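Card-sorting robot takes shape at Ravasden shared workshop

A humanoid robot that is being taught to sort trading cards has begun evening trials at the Florkau shared workshop in Ravasden, where a small group of members has been working on it since the winter.

The project goes by the name Skusum. Its aim is modest: the robot should take a card from a person's hand, check what it is and put it in the right part of a divided box. Erlinda Panganiban, who started the project, says she chose cards because she had a cupboard full of them at home and was tired of sorting them herself.

"A card is thin and it bends, and you mustn't mark it," she said. "If the hand can manage that, it can manage most of what we keep on the shelves here."

Panganiban wrote the first version of the sorting program at her kitchen table. It ran with a webcam and a tray, and a person had to move each card. The work moved to the workshop when it became clear that a full arm and hand would not fit in the flat.

The group now meets on Tuesday evenings. One member sits across the desk from the robot and offers the cards, while another follows the program's messages. Cards are handed over one at a time, and the box on the desk has cardboard partitions to keep the sorted cards apart.

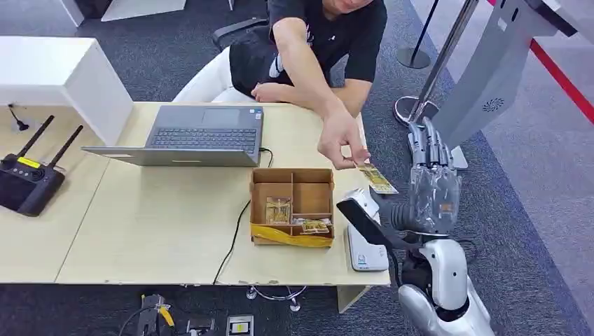
Photo: Kevser Yüksel / Florkau workshop

The handover has taken up most of the group's time. Early on, the fingers closed too soon and pushed the card out of the person's grip. Yüksel, who looks after the hand, has since slowed the last part of the movement and added a short wait before the fingers close. She has also changed the angle of the wrist, so that the thumb meets the flat of the card and not its edge.

"It looks slow when you watch it, and it is slow," she said. "I would like to get it down to nearly nine seconds a card. We are not there yet."

Two faults remain on the group's list. Shiny cards catch the ceiling lights and are sometimes read wrongly, and the arm can stop short if the person offers a card too far to one side. Panganiban is working on the first and hopes that a change to the lighting will be enough. The second will need new arm positions to be recorded, a job the members expect to take four evenings.

Spare parts and cables have been paid for by members, with help from Manalo, a repair shop in the town that has let the group use its bench for soldering. The program will be shared with other workshops once the notes that go with it are finished – Panganiban said these were "mostly in my handwriting" at present.

The group plans to show the robot at the workshop's open evening in May. Visitors will be able to bring cards of their own, but they will be asked to leave anything valuable at home. Doors open at 7pm and entry is free.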